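Dunton Plant Swap, planning meeting
Minutes, 30 March 2018

I took the notes again, so if I got your bit wrong, tell me at the next meeting and I'll fix it. We got going a little late while people found the coffee, and then we went straight to last month's minutes, which everybody was happy with except for the part where I wrote "rhubarb" and it should have been "radicchio." Sorry! It's fixed now.

Flyers

The flyers are back from the printer and they look great. We ordered 400, half of them on the green paper. The hardware store will take a stack for the counter and so will the library. I still have two boxes in my car, so please, please take some home with you. We talked for a while about whether to put them on windshields in the Wasum parking lot and the feeling was no, it annoys people and half of them end up on the ground.

The date on the poster version is in very small type. Too late to change it now, but we'll write it in by hand with a fat marker on the ones going in windows. 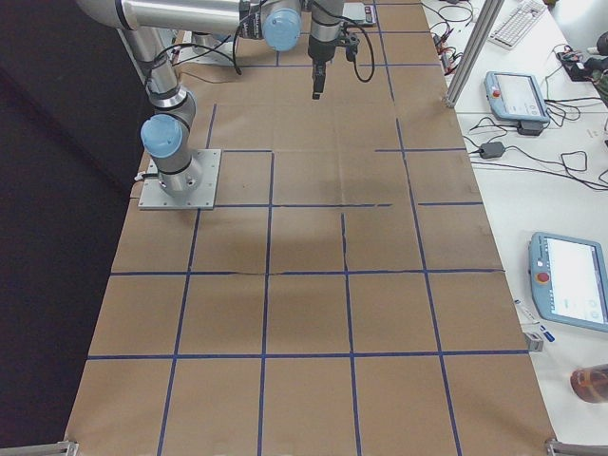

Brown paper on the long table.

Pots and soil

Flemik Nursery is giving us 200 of the small square pots, used but rinsed, and somebody needs to pick them up before they close for inventory. I said I would if I can borrow a truck (offers welcome). They also have a few broken bags of potting mix we can have at a discount. I think we should say yes to that even if the bags are a mess, we always run out of mix by lunchtime and then people start asking for it.

There was a longer talk about labels than I expected. Last year the popsicle sticks got rained on and by the afternoon we had a whole row of mystery peppers. This year we're going with plastic tags and pencil. Pencil, everybody! The ink pens fade and we went through all this before.

Please put the kind of plant and also the variety if you know it. "Tomato" is okay if that's all you've got, but "Tomato, cherry, yellow" gets picked up a lot faster.
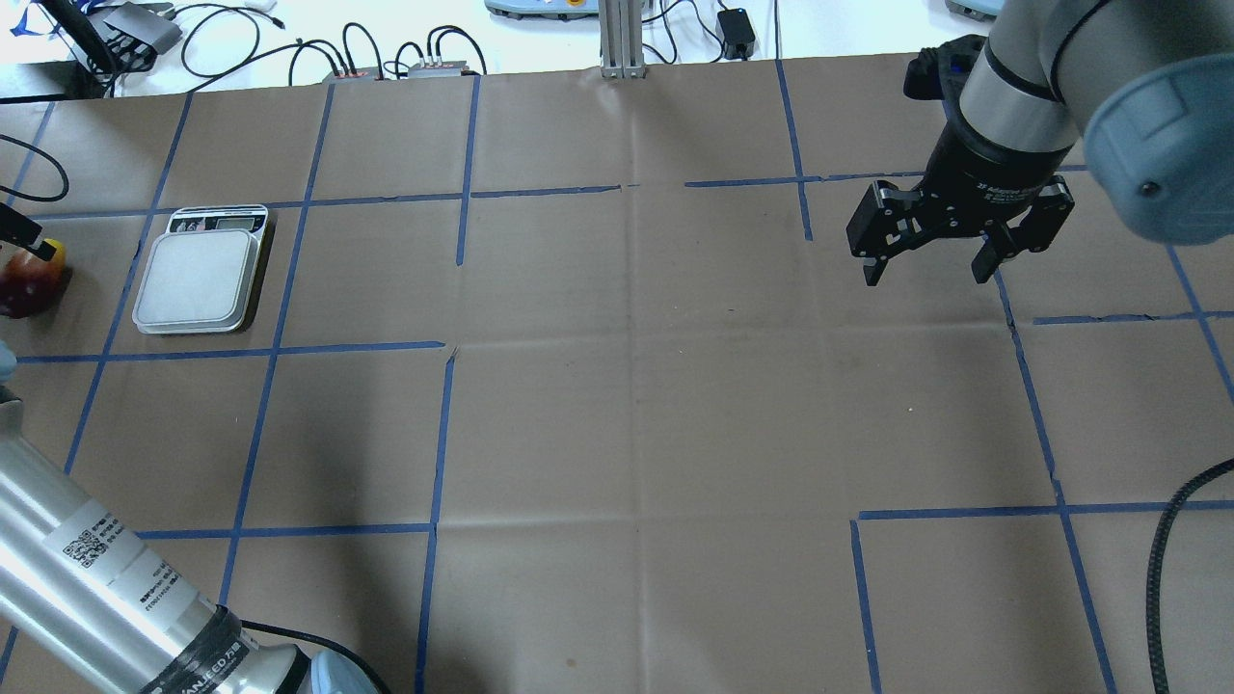 Do you have to bring a plant to take one home? Anyone can come empty-handed and buy plants for 2 dollars each, and swappers trade one for one.

We agreed to print that on the sign by the door in big letters, as it came up at least once with every person I talked to last spring. The cash goes toward the hall rental, same as always. We'll need a box with a lid, and plenty of ones for change.

What we don't want

I was asked to write this part down clearly. No mint in open ground clumps (in a pot is fine), no bamboo, and nothing dug up from the side of the creek trail. Houseplants are welcome, but check them over for bugs first, and I mean the undersides of the leaves too. We had mealybugs come in on a jade plant once and I was still finding them in my kitchen at Christmas.

Seeds can go in envelopes with the year on them. Old seed is fine to swap as long as it says it's old.

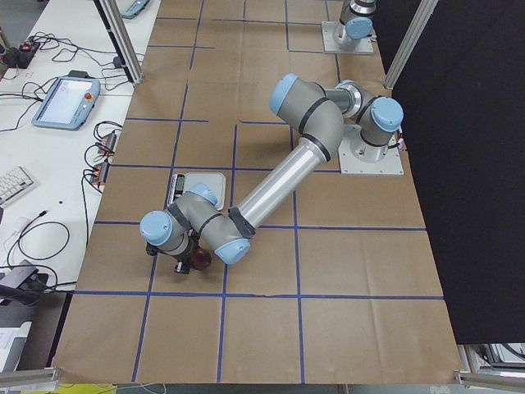 A voice from the back said we're being too hard on mint, and that a swap without any weedy stuff on it would be pretty thin for beginners. Lemon balm came up too. After some back and forth we kept the rule the way it is, but we'll have a shelf marked "Spreads Like Crazy" for the potted ones, and people can decide for themselves.

Parking and the hall

Baloyi Hall is ours from early morning until we're done sweeping. The side door sticks, so use the front for anything you're carrying with two hands. The hall folks asked us to keep wet trays off the wood floor this time, and I think that's fair. I have a couple of old shower curtains we can put down, and if anybody has a tarp that isn't covered in paint, bring that as well.

Parking was the one thing we didn't really settle. The lot fills up with our own cars before the first visitor gets there, which is pretty silly. I'd like the setup crew to unload and then move over to the street behind the church.
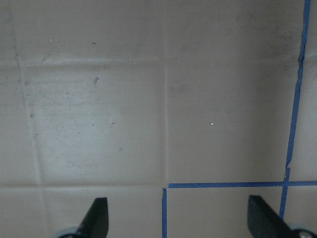 It's a short walk and it would free up the whole front row for people hauling tomatoes. A few of us will try it and see. If your knees are bad, park wherever you like and don't worry about it.

Other stuff

The plant clinic table is back! Bring a leaf in a zip bag, not the whole shrub. Also, the folding cart that was left after the fall cleanup is in my garage and I'd love for it to go home.

Still to do: pick up the pots, hand out flyers, paint the door sign, find a cash box. We'll pick up the parking question again next time. I'm bringing the lemon bars.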